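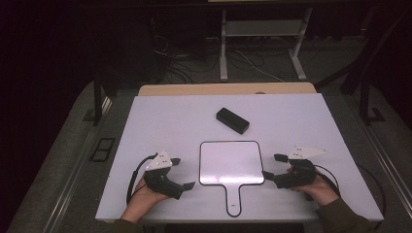 Maya opened by thanking everyone for squeezing into the small room again, and then went straight to the paddle task, as that was what most of us had come to talk about. She reminded the group that the idea is to have people do the work with a gripper in each hand and to learn a policy from those recordings, and that the paddle and block had been picked because two hands have to agree with one another. The start position is now settled: black block on the far side of the square head, handle towards the front of the table, one gripper open on either side with the tips facing inwards. Ebenezer said he was very glad of the thin black border on the paddle, because white on white had been giving him sleepless nights, and he asked that we please not swap it for a plain one however nice it looks.

Jurkcombe bimanual group - minutes of the project meeting, 8th February

Present: Maya Tannous (chair), Ebenezer Tsikata, Kyung-tae So, Leonardo Bianchini, Vilmos Vida (minutes)

1. Minutes of the last meeting

Agreed, with one small correction from Leonardo, who had been put down as offering to rewrite the calibration script when he had only offered to look at it. Apologies to Leonardo. He has since looked at it and is going to rewrite it.

2. Collection so far

Kyung-tae reported that we have 199 recordings of the paddle task that pass the checks. The target was 200, so there was some good-natured groaning round the table, and Maya ruled that we could call it done. A fair number were dropped on the way, nearly all of them where the tracking of one gripper went missing as the wrist turned over. Kyung-tae has kept the dropped ones in a separate folder and would like them left alone for now, as he thinks the position could be filled in from the other gripper and the headset view together.

Ebenezer asked whether the people recording had been told how fast to go. They had not, and we had a long and rather enjoyable talk about whether that was a mistake. Leonardo feels the slow recordings teach the policy to dither over the block. Kyung-tae feels the slow ones are the careful ones and we would miss them. It was left that Leonardo will train once with everything and once with the slowest set aside, and we shall see.

3. First result from the Antal policy

Leonardo showed the numbers for Antal, trained on the paddle recordings only. Over the test runs it slid the block on to the paddle and lifted the paddle level 65 per cent of the time. Everyone was pleased with this, and Maya said so more than once. The older Brivden policy did a good deal worse on the same starts, though Leonardo was careful to say that Brivden had been tuned for single-arm work and the comparison is a bit unkind to it.

Most of the failures come at one point, when the left side takes the weight a moment before the right and the paddle tips. Vilmos wondered if the two sides could be given a shared clock signal as an extra input. Leonardo thought the policy ought to be able to learn this without help, but agreed it was cheap to try. Ebenezer would sooner see the width of each gripper opening added first - he suspects the policy can't tell a light hold from a firm one - and offered to pull those values out of the logs.

There was some discussion of whether a run should count as a success if the block slides but stays on. Agreed that it does, provided the paddle is level at the end. Runs already scored will be gone over again by Maya and Kyung-tae separately, and their marks compared.

4. Write-up

Maya would like a short workshop paper ready by June. Jakard have been in touch to ask if they may see a draft, and no one had any objection. Vilmos will write the method section and has asked, very politely, for people to send him notes in whole sentences.

5. Actions

Leonardo - two training runs as under item 2; calibration script
Ebenezer - gripper widths from the logs
Kyung-tae and Maya - rescore the test runs
Vilmos - method section; try the shared clock input once the widths are in

6. Any other business

Kyung-tae asked that the door be kept shut while recording is going on. Agreed. Next meeting to be fixed by email once the training runs have finished.

Jurkcombe > Groups > Bimanual > Minutes
2 comments
Contact the group | Copyright Jurkcombe | Back to top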